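Hat storage for a small entryway, what are you all using?

islainnes
Apr 25, 2024
We have a ridiculous number of hats in this house and one tiny closet. I want beanies and ball caps kept apart, and I'd love to see what I've got without digging. Bins? Jars? Hooks?

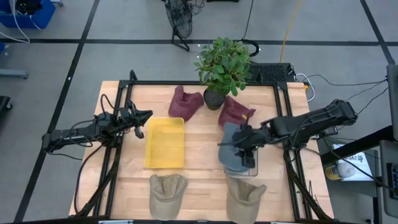 Beanies are the easy ones, in my opinion. They squash, so almost anything will hold them. I like something clear, like the glass one there with the gray knit going in, and a shallow yellow tray is fine for whatever you wear most. Caps are where I get stuck!

brindum_cam
Glass by a front door? With kids? No thanks. I'd go plastic for all of it. And don't stuff your caps, the brims never forgive you.

stavros_v
Disagree on the brims, mine live crumpled in a gym bag and they're fine (my wife says otherwise). I'd sort by color anyway, way faster when you're late.

islainnes
Color could work, most of ours are maroon or tan or gray. So maybe one low bin for each color, side by side on the shelf,

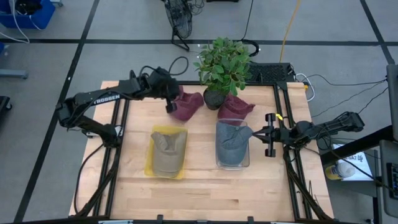 and then the winter stuff goes up top until September. I'd still want the caps in loosely, Stavros, sorry!

sayaka_o
Hooks. I had 6 bins and went back to hooks in a week.

brindum_cam
Hooks stretch out the beanies though.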